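Two Loops Around the Lake: A Talk With the Organizer of the Tostley Charity Walk

The office of the Tostley charity walk is one room above a bicycle shop, and in November it is already full of boxes. The organizer makes tea before she sits down. She has led the walk since its second edition and asked us not to print her name. "Please write about the walk," she said. "My name does not bring any money to the hospital."

The walk collects money for the children's ward, mostly for the rooms where parents can sleep near their child. The first time, 50 people came, and many of them were nurses who had just finished the night shift. Last spring there were over 380 walkers on the path.

"I was afraid of this number," she told us. "The path by the lake is narrow at the old bridge, and we had people with strollers and people with wheelchairs. So we decided to have two starting times, one at nine in the morning and one at half past ten. Some families complained a little, because they wanted to walk together with friends from the other group. Next time they can choose when they register."

The main sponsor is Desmet, which gives the shirts and pays for the insurance. Trikon lends the tents and the sound system. I asked if it is difficult to work with companies for a charity event.

"It depends on the person who answers the phone," she said. "With Desmet we had a long discussion about the size of the logo. They wanted it on the front and on the back. I said that the children make a drawing for the back every year, and I will not move this drawing. After one week they agreed, and now they ask me already in winter if they can see it." 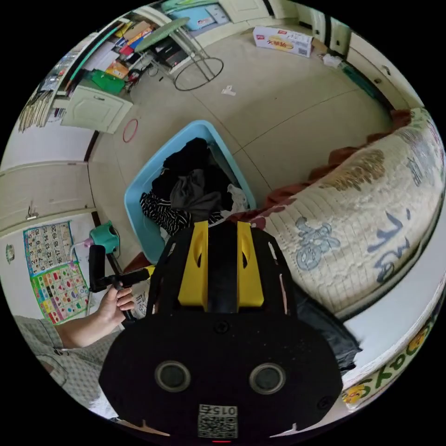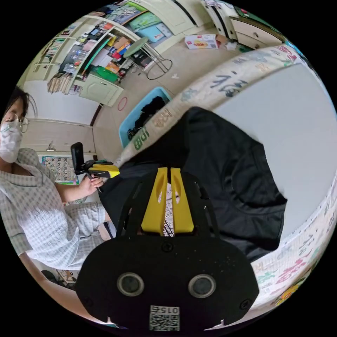

A dark garment laid out on the white padded surface, second picture.

Registration was the other difficult subject. For years it was done on paper, at a table in the hospital entrance. Now the walk uses Trusuvico, an online form where people can pay the fee and add a donation at the same time.

"I was against it," she admitted. "I thought the older walkers would stay at home. Then my own mother registered by herself, and she registered also three neighbors. But we keep one table with paper forms in the entrance. People stop there to talk, and sometimes they leave a donation even if they cannot walk."

The route will stay the same: two loops around the lake, or only one for those who prefer it. The finish will move from the parking lot to the grass behind the boathouse, where there is more shade. There will be no timing and no prizes. A local running club proposed a race on the same morning, and she is still thinking about it.

"Runners are very nice people, but they want to know their time," she said. "Then we need a clock, and somebody must stand at the clock. Maybe they can start at eight, before us. I have promised them an answer before the end of the month."

When we left, she was on the phone with the boathouse about the key for the water tap. Registration opens in January, online and at the table in the hospital entrance.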